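Laundry folding still slow going for home machines

CLILLTON – Folding clothes remains one of the hardest chores to hand to a machine, according to a small study from the Favgate workshop.

Engineer Fabian Reisinger said his team logged 2465 folding attempts on shirts, pants and fleece. Flat towels went well. Thick or layered clothes did not.

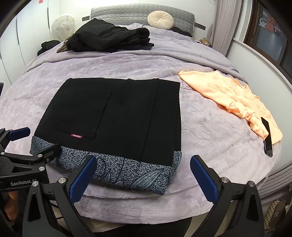 A person can fold a shirt on a soft bed without much thought, Reisinger said. Machines do better on a hard table – and even there, 11 of the 200 garments in the study could not be folded at all.

The work resumes in September.

Last updated: 14/08/2019

Related items
Perkovlow warehouse tests shelf-stocking machine
Ferdinand Egger: Why dishes come before laundry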